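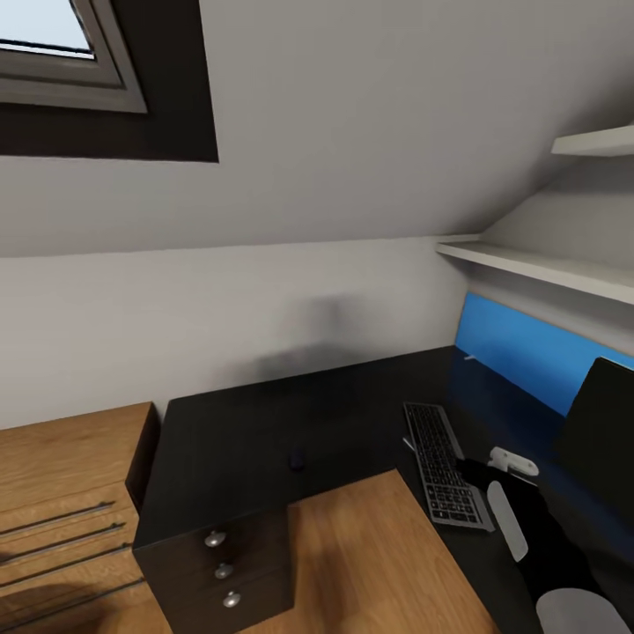

The Galtham library has raised its overdue fine limit, and my record now stands at 70 days for a paperback on keeping bees. I do not keep bees. I read most of it the way I read everything in July, lying back with my feet up and thinking about heat. An attic room with a skylight in a sloped ceiling is a fine place to read until lunch. After that, you want the basement, or the bus to Roltholm, where the branch has air conditioning and 113 large-print westerns.

The summer book swap is back, too. Bring one, take one, and please stop bringing encyclopedias.

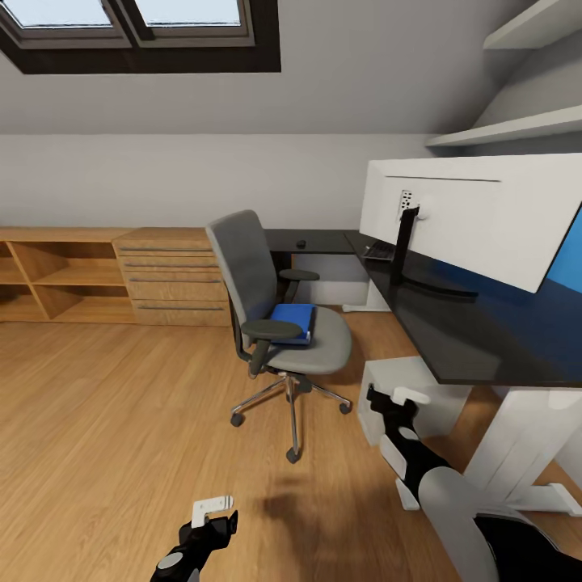 Under the eaves, with two bare shelves up top.

Bare shelves never last in my experience. The swap began in March with one crate and now holds 1150 books, a good share of them diet guides. Covers are the trouble. Anything glossy and black, as smooth as dark tinted glass, will show every thumb in Fostwood by the second borrower. Thrillers suffer most. Poetry stays spotless.

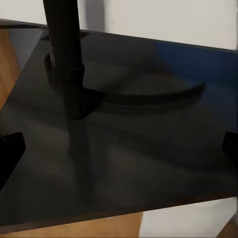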